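Workplace Organization, Unit 3: The Tray
Notes for the evening group, Hidcombe Adult Learning
23/06/2025
Course tutor

Last time we got as far as the desk drawer and stopped, for reasons of morale. Tonight is easier. Tonight is a tray.

You will remember the reading from Ferrand, chapter 3, or you will remember meaning to do it. Ferrand's argument takes 30 pages and comes to this: small objects travel, and they travel toward whatever surface was cleared most recently. A bare table is an invitation. Put your phone down on it and by supper it has company, usually keys, a receipt and a battery of unknown loyalties.

The tray is the oldest answer to this. It is a boundary you can buy. Hotels have used it forever on the dresser, where it persuades grown adults to put their coins in one spot without being asked. The same adults go home and leave the coins in the bathroom.

What to look for in a tray

Low walls. You want to see the contents from a chair. High walls make a box, and we know from Unit 1 what happens in a box.

A flat floor. Compartments are lovely in the store. In use they turn out to have been designed for somebody who owns four identical watches.

A color that argues with the table. Dark on pale or pale on dark. A white tray on a white table will be ignored by everyone in the household, including the person who paid for it.

One tray. If you buy the set of three nesting ones (Kirkeo does a handsome set, and I have it, and I regret it) you'll fill all three.

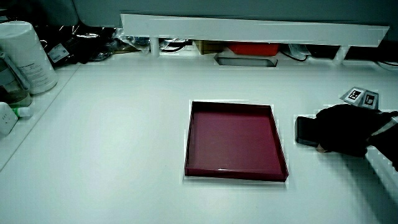 Fig. 1. Shallow burgundy tray on a white tabletop, empty. Raised white shelf to the rear.

Two points on the figure. First, contrast. You could find that tray from the doorway with your glasses off. Second, look along the back of the table, where there are boxes, cables and a crumpled plastic bag. This is what I call the back row, and every table has one. Things go to the back row when their owner is not ready to have a conversation about them. A raised shelf helps in that it gives you a second level. It also gives you an underneath, and an underneath fills at least as fast as a top.

For the purposes of this unit we leave the back row alone. I mean this. In January a whole group abandoned the tray exercise to sort cables, and by the end of the session we had sorted cables and no trays. Cables are Unit 5.

Placement

Put the tray where your hand already goes. People like to put it where it looks nice, which tends to be the middle, and then walk past it to drop things at the end nearest the door. Spend a couple of days noticing where you drop things. Set the tray there, even if it's ugly there.

Leave clear table around it. You need landing room, meaning enough surface to put something down badly and then put it in properly. Most of us are two-stage depositors. Ferrand disapproves of this and recommends going straight in from the door. Ferrand does not carry groceries.

Crooked is fine. I get asked about this more than anything else in the course. A tray at a slight angle holds exactly as much as a straight one. If it bothers you, straighten it, but don't count that as tidying.

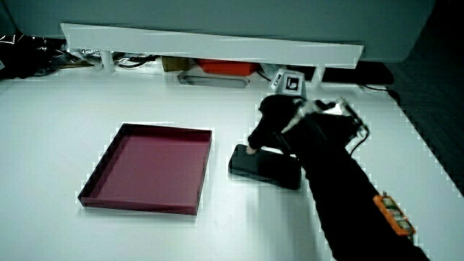
Flat things deserve their own word. Phones, slim cases, wallets and the like will slide, and a thing that slides tends to get pushed along the table with a finger until it's out of the way, "out of the way" being a location known only at the time. Pick it up. Lifting a phone over a low wall is a small enough effort that even I manage it on most evenings.

The usual objection is that the phone will only come out again in a minute. It will. So does everything else you put away, including the milk.

What goes in: whatever leaves the house with you. Keys, wallet, phone, glasses, the pass for work.

What stays out: mail (it has its own unit and its own despair), coins of countries you are not going back to, pens past the first one, and anything you are "just putting there for now."

Exercise for next time

Choose one tray. A baking sheet will do if it has a lip. Place it using the method above and use it until we meet again. Each night, write down what was in it and what was lying next to it. The second list is the interesting one. Do not tidy before writing.

Reading: Ferrand, pages 114 onward, as far as the part about hooks. Skip the diagram on the Ergate system unless you have a spare wall and a patient family.

We are in Room 18 next time. Please bring your lists and leave the trays at home, as the tables in there are small.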